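Chore robots still slow, Truvov says after shop-floor trial

Don't throw out the mop yet. Truvov, the automation startup, put its newest arm through 25 everyday jobs last month and the results are in. Mixed, to put it kindly.

Wiping a table, fine. Putting tape back on a shelf, fine most of the time. Folding a work shirt took up to 25 minutes and somebody had to step in at the end. Five jobs were dropped before the trial finished, among them changing a trash bag and coiling a cord.

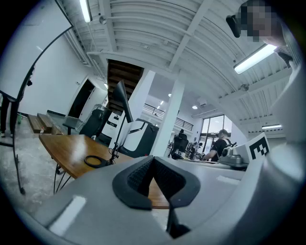

Medley, which runs two repair shops and paid for part of the trial, had hoped for a machine that could clear benches overnight. Not happening this year. The company says it will keep its evening crew and look again in October.

Grip is the sticking point. Hard, square things go well. Soft or shiny things dont. Engineers at Aerts, who make the fingertips, are working on a new pad and say teh next version should handle cloth better. No price given.

Rival Plinerard claims its own machine can already load a dishwasher start to finish. It has not shown that in public, and did not reply to questions before this went up.

Truvov plans a second round with the same list of jobs. Shirts included.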